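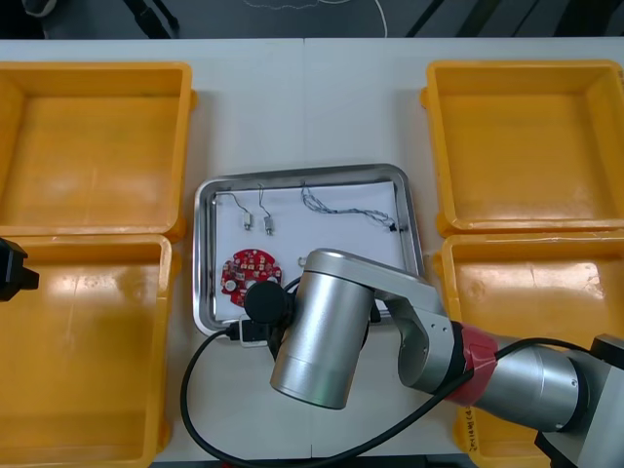 Workshop Notebook, Picture and Sound
Macedo Film Workshop
2018-02-08

Project: Tondora (feature, 35 mm, black and white)
Stage: print inspection complete, test scan in progress

Inspection of the release print was completed this morning. The print runs to eight reels and contains 249 splices. Most are cement splices in fair order. The tape splices are concentrated in reels 2 and 5, and a number of them have shrunk away from the frame line, leaving adhesive on the neighboring frames. Mr. Bragança recommends that all tape splices in reel 2 be remade before any further scanning. I have agreed, and the work order has been changed.

Perforation damage is moderate. The worst of it is on the sound-track side in the last third of reel 5, where it looks as if the print was run for some time through a badly adjusted gate. Shrinkage was measured at the head, middle, and tail of each reel. The readings are entered on the inspection cards and are not repeated in this notebook.

Reel 8 carries end titles that differ from those in the continuity script. In the script, the actor playing the ferryman is listed third, among the leading players. On the print he is listed with the supporting cast, after a blank card. The card has a different grain from the titles on either side of it and may have been inserted later. Ms. Camargo has asked that the titles be left exactly as found until the distributor's papers have been read. No one is to tidy this section.

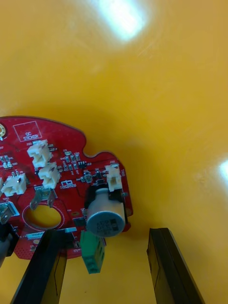
Entry by Lucimara Pimentel, Picture Section
Checked by Wellington Amaral

Test scan, reel 2

The first 250 feet of reel 2 were scanned at the standard setting. Density is even through the opening street sequence. There is a light flicker in the interiors, which Mr. Amaral believes is in the original photography. A comparison with the duplicate negative would settle the matter, but the negative is still held by Dasar and the loan papers have not been returned.

A jump occurs at frame 3193. On the print, the ferryman turns toward the door and is next seen already seated. Dialogue is missing at the same point: the script gives him two lines, and neither is on the track. The splice there is old and neatly made. I am inclined to think this was a cut made for exhibition and should be treated separately from the projection damage. Mr. Vilela disagrees and points to scratches running up to the join on one side only. Both opinions are recorded here so that the question can be taken up again when the negative arrives.

Sound

A straight transfer was made of the same section. Hiss is acceptable. There is a regular thump under the second conversation, matching a torn perforation, and it should be reduced by hand. Automatic cleaning was tried once and took the consonants off the ends of words. That pass has been discarded. Please do not use the automatic setting on this title without asking Mr. Vilela first.

The voice of the innkeeper in the same conversation does not match her voice in reel 1. Ms. Camargo considers that a second actress was brought in for later dubbing. If so, the catalog record will need a note, and the credit should remain open until a source is found. The Stinness papers include a box of recording sheets dated December which has not yet been opened.

Outstanding

Remake tape splices in reel 2 (Bragança).
Write again to Dasar concerning the loan of the duplicate negative (Camargo).
Read the Stinness recording sheets for the names of the dubbing cast (Camargo, Pimentel).
Second transfer of the reel 2 track, after splicing (Vilela).

The leader on reel 6 is brittle and has been replaced. The old leader is in the can, in a paper sleeve, and is to stay with the reel. The scanner gate was cleaned at the close of work.

L.P.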